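Soda tubes, part two
01/10/2024

The tube rack came out again this weekend.
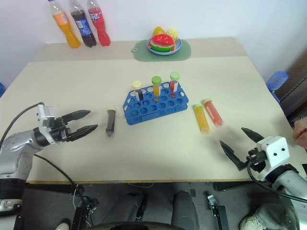 Orange, cola and red soda, with the blue rack and the fruit plate.

Ghizlane wanted dark, orange and red liquids for her color table, and soda is cheap. I paid 2 dollars a bottle at Lamont. The rack is the old one from August – still fine. Caps get rinsed in warm water, then dried on a towel. The watermelon is for afterward. Next time I want to try something green, if Asmaa can find a bottle.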